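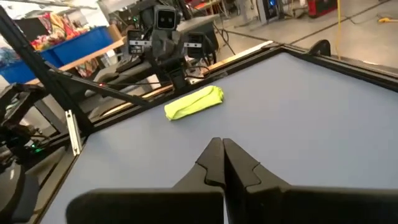 Greifer über der Tischfläche, Finger fast geschlossen.

Hadgu Campus 3 im Test: Veranstaltungsplanung für Hochschulen

Hadgu Campus 3 verwaltet Gastvorträge, Ringvorlesungen und öffentliche Abendtermine samt Raumbuchung und Anmeldung. Hersteller ist Hosent. Getestet wurde die gehostete Variante im laufenden Semester, mit 63 Veranstaltungen an zwei Standorten und rund 3.000 Anmeldungen.

Einrichtung
Raumdaten lassen sich als CSV importieren. Die Spaltenzuordnung bleibt gespeichert, Umlaute in Gebäudenamen werden nur bei UTF-8 korrekt übernommen. Die Anbindung an den Verzeichnisdienst war an einem Vormittag erledigt. Rollen werden pro Fakultät vergeben, eine Vererbung auf Institute fehlt.

Betrieb
Doppelbelegungen erkennt das System zuverlässig, auch bei Serienterminen mit Ausnahmen. Für den Vortrag im Audimax mit 1.000 Plätzen wurde die Warteliste aktiviert – Nachrücker erhalten automatisch eine Mail und haben zwölf Stunden Zeit zur Bestätigung. Diese Frist ist fest vorgegeben. Kontingente für Studierende und externe Gäste lassen sich trennen, aber nach Anmeldebeginn nicht mehr verschieben. Beim Vorgänger Wellivlow ging das.

Der Einlass läuft über QR-Codes. Im Offline-Modus hält die App höchstens 50 Scans vor, danach verlangt sie eine Verbindung. Im Kellerhörsaal des Standorts Plirnmont war das zu wenig, dort wurde auf die gedruckte Liste ausgewichen.

Barrierefreiheit
Das Anmeldeformular ist vollständig per Tastatur bedienbar. Bedarf an Schriftdolmetschung oder Rollstuhlplätzen wird als eigenes Feld abgefragt und erscheint in der Raumübersicht. Der PDF-Export der Programme ist nicht getaggt.

Bewertung
Plus: Konfliktprüfung, Warteliste, Formular
Minus: Offline-Grenze, starre Kontingente, PDF-Export
Gesamtnote: 2,4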